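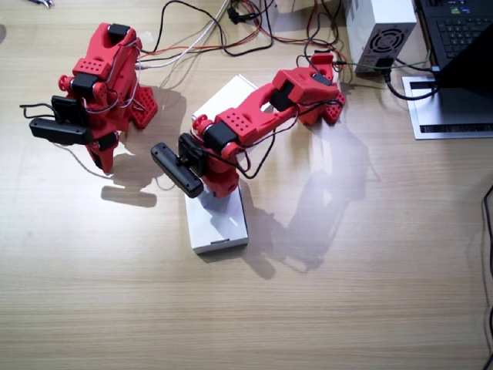 Tanura Teaching Pair

July 28, 2018 | By Oken Product Office

The Tanura is a tabletop system for teaching a robot a task by hand. The operator moves the lead arm through the task, and the second arm repeats each movement while the software records joint positions. Links are 3D printed and may be replaced singly.

Recording rate: 40 samples per second
Storage: nearly 1000 demonstrations
Order code: 1254

Both arms must be fixed to the table before power is applied. Delivery is within 3 weeks of order.

Shares 40 | Comments 3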